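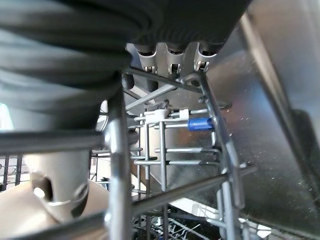
4.3 The small parts of the rack

When we first planned our home visits in Clurkthorpe, we thought we would spend most of our time talking about plates. We had prepared questions about plates, about bowls that will not sit straight, and about the long-running family argument over whether forks go in with the points up or down. All of those came up, and we report on them in Section 4.4. But what people kept bringing us back to, often with one hand already inside the machine, was the small hardware of the rack itself: the clips, sleeves, caps, tabs and little stops that hold the wires where they should be and keep the whole thing sliding and folding the way its owner expects.

Figure 3 gives a sense of how much of this hardware there is once you get your head down to the level of the wires. Three clip fittings sit side by side at the pale grey underside of the upper rack area, each one dark at the top with a lighter tab below, and a black rounded knob sticks down from a metal rail close by. Farther in, among the thin tines, a white plastic clip is wrapped around one rod and a small white sleeve caps another. Most of the people we visited had never looked at their own machine from this close, and a good many were surprised (and, we are happy to say, rather interested) when we invited them to try it.

Across the 89 households that took part in this stage of the study, we wrote down 234 separate remarks about small rack parts, and we sorted these by what the person was doing at the time. By far the largest share came up during unloading. This makes sense to us now, although we had expected the opposite. Loading is done piece by piece over a whole day, with half an eye on something else, whereas unloading tends to happen in one go, and it is then that a sleeve comes away with a mug handle or a row of tines leans over and takes the saucers with it. One participant, a retired baker who kindly let us stay through two full loads, described the moment as "the rack telling on whoever filled it last," and we have borrowed her phrase many times since in our own kitchens.

We also found that people have very few shared names for these parts. The printed guide that came with the Brilel machines in our sample gives a proper name to each of them, but only a handful of people had kept the guide, and fewer still used its words. Instead we heard "the clicky bit," "the white thingy," "the little foot," and, from a pair of teenagers in the same house, two quite different nicknames for one and the same clip. Galbraith noticed a similar looseness of language in earlier work on oven shelves, and suggested that parts without names are also parts that are slow to be replaced. Our notes lean the same way. When a participant could name a part, or could at least draw it for us on the back of the visit sheet, they were more likely to have ordered a new one at some point, and when they could not, they had usually made do with the rack as it was, sometimes for years.

Making do took many forms, and we would like to be fair to it, as some of the arrangements we saw were very sensible. Rows of tines that no longer stayed upright had been given over to pans and mixing bowls, which do not mind. In one home with an older Astov machine, a whole corner of the lower rack had become the place for lunchbox lids, on the grounds that nothing else would stand there anyway. Catherine Purves, who carried out the October visits, began asking people to show her the spot in the rack they trusted least, and this turned out to be such a friendly and fruitful question that we added it to the schedule for every household that followed.

We should add a word of caution about what can be learned by looking. A clip may be in its place and still be loose, and a worn sleeve can look perfectly sound until somebody puts a thumb to it. For this reason we coded the condition of a part only where the participant had handled it during the visit and told us how it felt, and close views like the one in Figure 3 were used for position and layout alone.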